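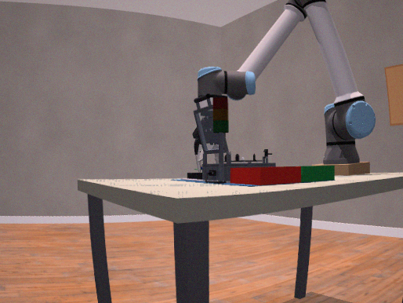

A gray and white robot arm on a pale-topped table, in a computer rendering.

Limine accuses former supplier of passing phone hinge designs to a rival
Posted in General Discussion

Limine, the small company behind the folding handset that won over so many people who swore they would never carry a folding handset, has gone to court over the part that made it work. In a complaint filed Monday, the company says a former supplier, Harovham, shared confidential drawings of its hinge with a competing phone maker, Rokeck, while the two were still talking about a partnership of their own.

Rokeck showed off its first folding phone in February, and it was hard to miss the family resemblance. Both devices close flat with no gap at the spine, both use the same kind of sliding plate under the screen, and owners of one who have handled the other tend to say the click feels familiar. None of that proves anything by itself, of course, and plenty of engineers working on the same problem have landed on the same answer over the years. Limine says the likeness goes a good deal deeper than the click.

According to the complaint, 8 of the dimensions in Rokeck's hinge match Limine's internal drawings exactly, including a tolerance on the center pin that Limine later decided was a mistake and changed before its own phone shipped. "We would have been glad to see somebody else get this right," said Róisín Foley, who heads hardware design at Limine and has been with the company since it was working out of two rented rooms over a bakery. "What bothered me was seeing our old error in there. I remember the afternoon I drew that, and I remember how cross I was when I had to fix it."

Harovham made test parts for Limine for 15 months before the work moved to another shop, Fahy, which still builds the hinge today. Fahy is not accused of anything. The complaint says Harovham was supposed to return or destroy its copies of the drawings when the contract ended, and that it confirmed in writing that it had done so.

Harovham sees things differently. In a statement sent to reporters late in the day, the company said it "keeps every customer's work separate and always has," and that it looks forward to showing as much to a judge. Rokeck had a shorter reply – it said its hinge was designed by its own people and that it would have no further comment while the case is open.

Áine Mulligan, a lawyer who has handled a good many trade secret cases for smaller hardware firms and has no part in this one, said the center pin could end up mattering more than everything else put together. Shared mistakes are the sort of thing a jury remembers, she said, though she was quick to add that there may be a perfectly dull explanation, such as a standard part from a catalog that both sides started from.

Limine is asking for damages and for an order to stop sales of the Rokeck phone, some 3,000 of which it believes have already been sold through early orders. Those customers needn't worry about their phones, as the company has not asked for any to be taken back. A first hearing has not been scheduled yet.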